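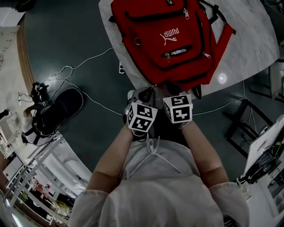
Last updated Friday, 4:10 p.m.

Zomomton says its new hand-tracking software can turn a person's everyday movements into training material for robot arms, with almost no cleanup by hand. The company put out version 12 of the tool, called Guloren, this week.

The software follows marker cubes worn on both hands and works out where each hand is and how it is turned. Bags are one of the harder cases, says Renata Szczepańska, who leads the tracking work, as straps and cloth shift with every grab.

Zomomton reports 397 usable recordings out of 700. It has not said who decided what "usable" means, or how the other recordings failed. Nor has it shown a robot repeating any of the tasks.

"Good tracking of a hand is a good start – it doesn't tell you the planner can do anything with it," said Chaimae Benkirane, a controls engineer at Heywood who has tried an earlier version. Her team dropped it in July after the left and right hands kept drifting out of sync.

Szczepańska says that bug is fixed. The test data has not been released.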